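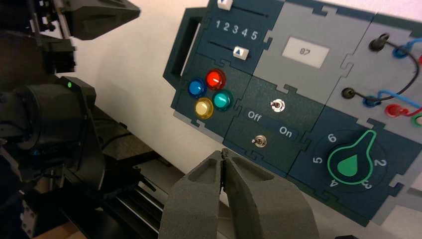 The board, with the display at 87.

Acceptance Procedure

The board arrived on 20 November 2022 in a carton with no packing list. Usha Hegde signed for it, wrote the time on the lid, and put it on the bench by the window. The label gave the sender as Kaimal and the contents as one board, task, assembled.

Lavanya Kulkarni read the procedure before she touched anything. It ran to 12 pages. Page one defined the terms. A control was any part that could be moved by a finger. A state was the position of every control taken together. A fault was any state that could be entered and could not be left.

She started with the buttons. Blue, red, teal, yellow. The procedure called for 6 presses each, at even intervals, with the result entered after each press. She pressed blue and wrote "travel normal, return normal." She pressed it again and wrote the same thing. By the time she reached yellow her handwriting had shortened to TN, RN.

"Display?" Usha asked from the other bench.

"Eighty-seven."

"What does eighty-seven mean?"

Lavanya turned to the section on the display. It said that the display would show a value. It said that the value should be recorded. She recorded it.

The toggles were next. She put the upper toggle to On, then to Off. She put the lower toggle to On, then to Off. Then both, then neither. The display held at 87. The switches had a hard, short action, and she noted that the force seemed high for the size of the lever. There was no column for this, so she wrote it in the margin and initialed it.

At eleven Meenakshi Chowdary came up from Receiving with a second form.

"Farberg wants to know if it passes."

"I'm on page five."

"They want to know today."

"The slider section is two hours," Lavanya said. "It's a soak. You set the slider at a number and leave it."

"Which number?"

"All of them, in order."

Meenakshi looked at the row of numbers, one to five, and at the clock, and went back down.

Lavanya set the lower slider at 1 and started the timer. Raghavendra Kaimal had written the procedure. She had met him once, in August, when he was still coming in two mornings a week to close out his files. He had shown her how to hold a knob so that the wrist did not load the shaft. Thumb and one finger, he said, and let the elbow do the turning. He asked her to write down everything, including what she thought was not worth writing down. He had a cough, and stopped often for water.

She moved the slider to 2.

At 3 the display changed to 86.

She checked the timer and entered the time. She checked the toggles, which were both at Off. She had not touched the buttons since the first section. She looked up the display section again. The value should be recorded.

"It went down one," she said.

Usha came over and stood with her hands behind her back, as the rules for visitors to a bench required. "Battery?"

"The battery section says a battery reading has a percent sign."

"Temperature."

"It's colder than that in here."

They watched it for a while. At 4 it still said 86. At 5 it still said 86. Lavanya closed the slider section and signed it.

The last section was the dial. The knob was the shape of a drop, with a long point, and the green line around it was bright all the way along. Thumb and one finger. She turned it through its full arc and back. The procedure asked for 3000 cycles, by hand, over as many days as needed, and gave the reason in a footnote: a machine will turn it the same way each time and a person will not.

She did not remember a footnote being there when she read the page that morning. She checked the revision block. Revision 2, signed R. Kaimal, no date.

"Is he still at the old number?" she asked.

"Who?"

"Kaimal."

Usha took a moment. "Keerthana Devadiga went to the service," she said. "In September. I thought she sent it round."

Lavanya looked at the carton. The sender's address was the house, not the works. The tape had been put on by hand in short pieces, each pressed down at the corners.

She opened a fresh sheet and ruled it into columns. Cycle, direction, resistance, remarks. Meenakshi called up the stairs to ask about Farberg, and Usha went out to the landing and told her it would not be today.

Cycle 1, clockwise, smooth. Cycle 1, return, smooth. Cycle 2, clockwise, smooth, slight grain near the end of travel. She wrote that down too.

The display said 86. She entered it under remarks and went on to cycle 3.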